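앤드게이트 생활교구자료관
온라인 갤러리 > 소장품 > 목재 판과 도형 블록

나무판 위의 도형: 목재 판과 도형 블록 갤러리

게시일 2018년 12월 1일
자료 정리 놈불라 은쿠나(Nomvula Nkuna), 소장품관리실

앤드게이트 생활교구자료관은 가정과 유아 교육 현장에서 쓰여 온 목재 판, 도형 블록, 분류 상자, 보관 도구를 수집하고 있습니다. 이번 갤러리는 지난 8월에 정리를 마친 트렐림턴 기증 자료와 기존 소장품 가운데 도형 블록과 그 받침이 되는 판을 중심으로 구성하였습니다. 트렐림턴 기증 자료는 모두 158점이며, 이 가운데 70점이 도형 블록과 직접 관련된 자료입니다.

도형 블록은 대개 낱개의 모양과 색으로 기억되지만, 실제 사용에서는 블록을 올려놓는 바닥의 성질이 놀이와 정리의 방식을 크게 좌우합니다. 표면이 매끄러운 판에서는 블록을 밀어 옮기는 활동이 많고, 홈이 있는 판에서는 끼워 맞추는 활동이 많습니다. 본 갤러리에서는 판과 블록을 따로 나누지 않고 함께 소개합니다.

각 항목의 설명은 자료 카드의 내용을 간추린 것입니다. 재질 표기는 소장품관리실의 기준을 따르며, 확인되지 않은 재질은 표기하지 않았습니다.

가. 판

너도밤나무 끼움판
가장자리가 둥글게 다듬어진 정사각형 끼움판입니다. 바닥면에 연필로 쓴 치수가 남아 있어 공방에서 소량으로 제작한 것으로 추정합니다. 홈의 깊이가 일정하지 않아 원형 블록은 조금 높게 앉습니다.

자작나무 쟁반형 판
네 변에 낮은 턱을 두른 판으로, 블록이 바닥으로 굴러떨어지는 것을 막습니다. 한쪽 턱에는 손을 넣어 들 수 있는 구멍이 뚫려 있습니다. 턱의 모서리는 짜맞춤으로 처리되었으며 못을 쓰지 않았습니다.

접이식 판
경첩으로 연결되어 반으로 접히는 판입니다. 접었을 때 안쪽에 블록을 넣을 공간이 생깁니다. 경첩은 수리 과정에서 한 차례 교체되었고, 원래의 부품은 별도 봉투에 담아 함께 보관하고 있습니다.

격자선이 새겨진 판
표면에 얕은 격자선이 새겨져 있습니다. 같은 모양의 블록을 한 줄로 늘어놓거나 색의 순서를 맞추는 활동에 쓰였습니다. 선 안에 남은 흰색 물감은 세척하지 않고 그대로 두었습니다.

레르티츠형 받침판
레르티츠(Leltitz) 공방의 도면에 따라 제작된 받침판입니다. 폭이 좁은 나무를 나란히 이어 붙여 만든 것으로, 한 장의 넓은 판재보다 휨이 적다는 점이 도면의 여백에 기록되어 있습니다. 본 자료관은 같은 도면에서 나온 판을 2점 소장하고 있으며, 두 점의 두께는 서로 다릅니다.

벽걸이용 판
뒷면에 걸쇠가 달린 판입니다. 사용하지 않을 때 벽에 걸어 둘 수 있도록 만들어졌습니다. 걸쇠 주변의 나무가 눌려 있어 현재는 눕힌 상태로만 보관합니다.

나. 블록

칠을 하지 않은 기본 도형
정육면체, 원기둥, 삼각기둥으로 이루어진 묶음입니다. 색이 없으므로 모양의 차이에 주의를 두게 됩니다. 모서리의 마모가 고르지 않은데, 삼각기둥의 뾰족한 쪽이 가장 많이 닳아 있습니다.

원색 목재 블록
빨강, 노랑, 파랑의 칠이 된 블록입니다. 칠 아래로 나뭇결이 비칩니다. 파란색 블록의 변색이 가장 뚜렷하며, 창가에 놓였던 면과 그렇지 않은 면을 맨눈으로 구별할 수 있습니다.

플라스틱 도형 블록
목재 블록과 같은 용도로 쓰인 가벼운 블록입니다. 색이 선명하고 물로 닦을 수 있어 여러 명이 함께 쓰는 공간에서 널리 채택되었습니다. 자료관에서는 색별로 나누지 않고 입수 당시의 묶음을 유지하여 보관합니다.

반원과 아치
원기둥을 반으로 나눈 형태와 다리 모양의 블록입니다. 다른 도형 위에 올리는 용도로 쓰였으며, 단독으로 입수되는 경우는 드뭅니다. 트렐림턴 기증 자료에서는 원래의 상자와 함께 들어왔습니다.

손잡이가 달린 도형
윗면에 작은 둥근 손잡이가 달린 납작한 도형입니다. 엄지와 검지로 집는 연습을 겸하도록 설계되었습니다. 손잡이가 빠진 도형이 2점 있으며, 복원하지 않고 현 상태를 기록하였습니다.

소리가 나는 블록
속이 비어 있고 안에 작은 알갱이가 들어 있는 블록입니다. 흔들었을 때 나는 소리가 모양마다 다릅니다. 내용물은 확인하지 않았습니다.

다. 정리와 보관 도구

모양 구멍 상자
뚜껑에 원, 삼각형, 사각형 구멍이 뚫린 상자입니다. 블록을 구멍에 맞추어 넣으면 놀이가 끝나는 동시에 정리도 끝납니다. 뚜껑은 옆으로 밀어 여는 방식이며, 홈에 초를 먹인 흔적이 있습니다.

칸막이 서랍
셰하타(Shehata) 가구점에서 제작한 낮은 서랍입니다. 칸막이를 빼거나 옮길 수 있어 블록의 크기에 따라 칸의 너비를 조절합니다. 서랍 앞면에는 도형 그림표가 붙어 있었으나 지금은 풀 자국만 남아 있습니다.

면 주머니
블록을 한데 담아 옮기는 데 쓰인 주머니입니다. 입구에 끈이 있으며, 바닥은 두 겹으로 덧대어져 있습니다. 덧댄 천의 색이 본체와 달라 나중에 보강한 것으로 판단합니다.

그림 정리표
어느 블록을 어느 칸에 두는지 그림으로 나타낸 두꺼운 종이입니다. 글자를 읽지 못하는 어린이도 따라 할 수 있도록 윤곽선만 그려져 있습니다. 접힌 부분의 보강 처리를 마쳤습니다.

라. 판과 블록을 함께 보기

판과 블록은 입수 경로가 다르더라도 함께 놓고 살필 때 쓰임이 분명해지는 경우가 많습니다. 다음 항목에서는 밝은 색의 집성 목재 판과 소형 플라스틱 블록의 조합을 다룹니다.
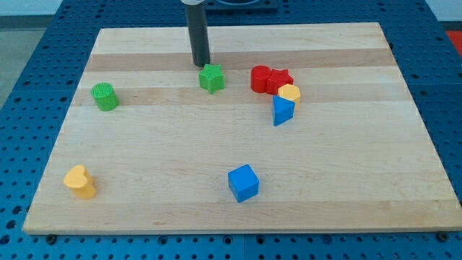

사진 제공: 앤드게이트 생활교구자료관 소장품관리실 / 촬영 놈불라 은쿠나

단풍나무 집성판과 플라스틱 도형 블록
긴 단풍나무 조각을 이어 붙인 직사각형 판 위에 초록, 빨강, 노랑, 파랑의 작은 블록 여덟 개가 놓여 있습니다. 밝은 바탕 사이를 지나는 두 줄의 짙은 띠가 집성판의 구조를 잘 보여 주며, 앞쪽 가장자리 아래에는 좌우로 볼트 머리가 보입니다.

집성판의 색은 조각마다 조금씩 다릅니다. 이는 집성재에서 흔히 나타나는 특징으로, 소장품관리실에서는 손상이나 오염으로 분류하지 않습니다. 결이 옅은 목재는 원색 블록과 명도 차이가 커서 블록의 윤곽을 알아보기 쉽습니다. 초록색 원기둥과 파란색 삼각형 블록처럼 모양과 색이 모두 다른 도형은 분류 활동의 첫 단계에 알맞습니다.

작업대의 타공면도 눈여겨볼 만합니다. 촘촘한 구멍이 규칙적으로 배열된 파란 상판은 무늬가 거의 없는 나무판과 뚜렷한 대비를 이룹니다.

마. 관리 기준

목재 판은 마른 천으로 결을 따라 닦습니다. 물기가 있는 천을 사용한 경우에는 즉시 마른 천으로 다시 닦고, 세워서 그늘에 둡니다. 이어 붙인 판은 접착선을 따라 틈이 생기는지 정기적으로 확인합니다.

칠이 된 목재 블록은 서로 겹쳐 쌓지 않으며, 층 사이에 중성지를 넣습니다. 플라스틱 블록은 중성 세제를 푼 물로 닦을 수 있으나, 인쇄면이나 이름표가 있는 경우에는 해당 부분을 피합니다. 재질이 다른 블록을 한 상자에 넣을 때에는 반드시 칸을 나눕니다.

이름을 적은 종이, 테이프 자국, 연필 표시는 사용의 기록으로 보아 제거하지 않습니다. 제거가 불가피한 경우에는 사전에 촬영하고 자료 카드에 위치를 남깁니다.

바. 열람 및 이용 안내

본 갤러리에 소개된 자료는 소장품관리실의 승인을 받은 후 열람하실 수 있습니다. 열람을 원하시는 분은 자료명과 이용 목적을 적어 신청하여 주시기 바랍니다. 면 주머니와 그림 정리표는 보존 상태를 고려하여 실물 대신 복제본으로 제공합니다.

교육 기관에서 단체 열람을 신청하는 경우, 비교용 판과 블록 묶음을 별도로 준비합니다. 비교용 묶음은 소장품이 아니므로 직접 만지고 배열해 보실 수 있습니다. 사용 후에는 담당 직원의 안내에 따라 색과 모양을 확인하여 상자에 넣어 주십시오.

갤러리의 사진과 글을 출판물이나 수업 자료에 사용하고자 할 때에는 자료관 명칭과 촬영자 이름을 함께 표기하여야 합니다. 사진을 자르거나 색을 바꾸어 사용하는 경우에는 미리 협의가 필요합니다.

자료 카드의 내용 중 제작처나 사용 시기에 관하여 알고 계신 사실이 있으면 소장품관리실로 알려 주시기 바랍니다. 특히 레르티츠 공방의 도면과 셰하타 가구점의 제작 목록에 관한 제보를 기다리고 있습니다. 접수된 내용은 확인을 거쳐 자료 카드에 반영합니다.

관련 갤러리
트렐림턴 기증 자료: 끈과 구슬
트렐림턴 기증 자료: 낮은 탁자와 의자
소장품: 뚜껑이 있는 상자

목록으로 | 이전 갤러리 | 다음 갤러리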